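Rikham Household and Shop Chores: Frequently Asked Questions

Last updated Saturday, October 5, 2019

These are the questions we get most often from facilities managers, small manufacturers and people who have seen a video of a robot folding a towel. Answers are kept short where a short answer exists. Specifications for the Nullard arm and the Ondevura task software are on their own pages.

Can a robot do my household chores today?

A few of them. Vacuuming a flat floor is a solved problem within limits. Mopping is close behind. Mowing a fenced lawn works if the boundary is well defined. Almost everything that needs a hand — loading a dishwasher, folding laundry, clearing a table, putting groceries away — works in a lab on known objects and fails too often in a normal home to be sold as a product.

What about shop-floor chores?

Palletizing, machine tending, screwdriving and case packing have been automated for years. The open work is between the stations: emptying a bin of mixed parts, wiping down a bench, returning tools to the right drawer, cutting open a carton that arrived crushed on one side. A person does these without instruction. A machine needs either a fixture that removes the variation or a great deal of training data that covers it.

Why is grasping harder than moving?

Moving an arm from one point to another is geometry, and the geometry is well understood. Grasping involves contact, friction, weight that is unknown until the object leaves the table, and surfaces that bend. A ceramic mug and a paper cup can look nearly identical to a camera and need very different forces. Most failed chores in our tests fail in the first second of contact or at release.

How do you teach a chore to a machine?

Three methods are in use. The first is programming by hand, where an engineer writes every step. It is reliable and does not generalize. The second is teleoperation, where a person drives the robot remotely and the motions are recorded. It generalizes better but is slow, and it ties up a robot for every hour of recording.

The third is demonstration with a hand-held gripper. A person carries the same kind of end effector the robot would use and performs the chore directly, and a camera on the tool records the work from the gripper's point of view. Printed square markers on the tool help the software track its parts.

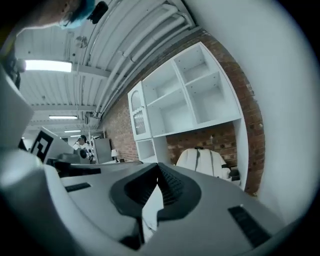

The advantage is speed. In September our operators logged 3203 demonstrations this way across both sites, which would have taken most of the year by teleoperation. The drawback is that a human wrist can do things the arm cannot. Any demonstration that exceeds the joint limits of the target arm has to be filtered out before training.

How many demonstrations does one chore need?

For a narrow task with one object type and one surface, 50 clean demonstrations are usually enough to get a first working policy. "Place the cup on the saucer" is a narrow task. "Clear the table" is not a task in this sense; it is a family of tasks, and the count rises with each new object, table height and lighting condition.

What success rate can I expect?

It depends on how the test is run, and you should ask any vendor that question first. On objects seen in training, our shelf-restocking policy completes over 46 picks in a row before it needs help. With unfamiliar packaging it stops much sooner. We report the two results separately. A single combined number hides the part you will be paying for.

Does the room matter?

Yes. Policies trained in one room pick up on that room. Light fixtures, wall color, the height of a shelf and other people moving in the background all end up in the data. If every demonstration is recorded at one bench, the policy may degrade when the bench is turned ninety degrees. We vary the location on purpose and recommend that customers collect at least part of their data on their own floor.

How fast is it compared with a person?

Slower. A trained worker restocks a tray in 15 seconds; the Nullard arm takes several times as long. The case for automation in these jobs rests on unattended hours, and if your chore happens only while staff are present anyway, the arithmetic rarely works.

Is it safe to run around people?

The arm is force-limited and stops on contact. That covers the arm only. A force-limited arm holding a box cutter is still a box cutter in motion, so the risk assessment has to include the tool, the object and the place where the object might be dropped. We do not approve installations where the assessment covers the robot alone.

Will you sell a home version?

No date is planned. Homes have stairs, pets, children, clutter, and no technician. According to Jacinto Tapia, who runs field testing at the Rawashdeh site, the first household chore likely to be practical is moving laundry from washer to dryer, given a fixed machine and a fixed door. Folding comes well after that.

What should I automate first?

Pick a chore that is done many times a day, uses few object types and tolerates an occasional stop. Write down every exception your staff handle in one week. If the list of exceptions is longer than the procedure, choose a different chore.

Can I send you a task to evaluate?

Yes. Send a description, the dimensions and weights of the objects, and one uncut video of a person doing the work at normal speed. Edited clips are returned, as the pauses and corrections are the part we need to see.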